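Sorting Household Textiles for Reuse: Final Report
Kamrul Majumder
2020-06-23

1. Background

Most used textiles in our town end up in one of two places, the donation bins run by Ogilvie or the regular trash. The project looked at what happens between those points. I wanted to know which items people throw out that could still be worn or used, and whether a short printed guide would change what they put in the bins.

The work was done over one semester in the Lesine neighborhood, which has older apartment buildings and a few streets of single-family homes. Brollard, the property company that manages most of the apartments, let me put up notices in the lobbies and laundry rooms.

2. Method

I asked households to keep a simple log of every textile item they got rid of. A total of 23 households agreed. Each entry had the type of item, its condition, and where it went. Condition was marked on a scale from 1 to 3, where 1 meant ready to use again, 2 meant it needed a small repair, and 3 meant worn out.

Halfway through the semester each household got a one-page guide. It explained that worn-out cotton can be used for wiping rags, that shoes should be tied together in pairs, and that damp items spoil the rest of a bag. The wording went through several drafts, and my first version was too long – people told me they stopped reading after the first paragraph.

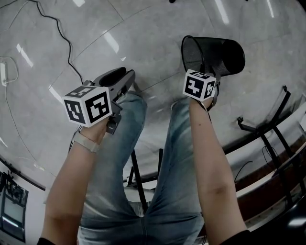
The logs were collected on paper and typed into a spreadsheet. Some entries were hard to place. A towel with a frayed edge was a 2 for one household and a 3 for another, so I added a short list of examples to the back of the log sheet. Entries made before that change were left as they were.

3. Results

Before the guide, most items marked 3 went into the trash, including plain cotton that could have been cut into rags. Afterward more of it went to the bins. Items marked 2 hardly changed. People said they felt bad donating something with a missing button, even though the guide said it was fine.

Shoes were the clearest case. Single shoes and loose pairs were common in the early logs and rare in the later ones.

4. Problems

The group was small and everyone in it had volunteered, so they probably cared about the subject already. Two households stopped logging when they moved. I also did not weigh anything, which means a sock and a winter coat each count as one item.

5. Next steps

Canska, the thrift store on the main street, has offered to hand out the guide at the register starting in July. They can print up to 1,000 copies. I would like to add a section on small repairs, with the missing button as the first example, and repeat the log with households that did not sign up on their own.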